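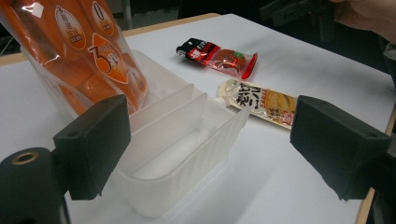
Rao drops paper invoices from February

Suppliers to Rao will have to send invoices through its online portal from February, the firm said on November 24, 2021. Paper copies to be returned unpaid after that.

Finance head Morag Crichton said staff keyed in 2,056 invoices by hand last year, with payment taking 40 days on average. "Too slow, and we know it."

Anything over £2,000 will still need a second sign-off. Smaller bills go straight through if they match the order number.

Ikell, which supplies the software, is runing three training sessions for suppliers. Dates to folow.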